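Skidthorpe serial: script meeting, minutes, 2025-08-05
2 min read | 10 shares 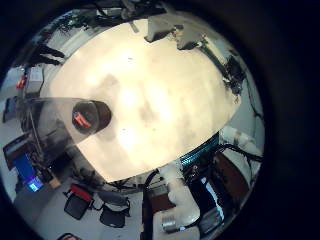
Laurențiu Manole asked that the Marinescu recast be held until episode 1091 is locked. Agreed.

1. Minutes of the February meeting approved.
2. Dr. Pakov's exit stays at episode 94 of the current block. Death off screen; funeral cut to one set.
3. Dulholm location days: deferred. Budget not received.

Comments (2)

pkv_fan: So Pakov is really dead? No body, no exit.

Marta: Keep the old Marinescu please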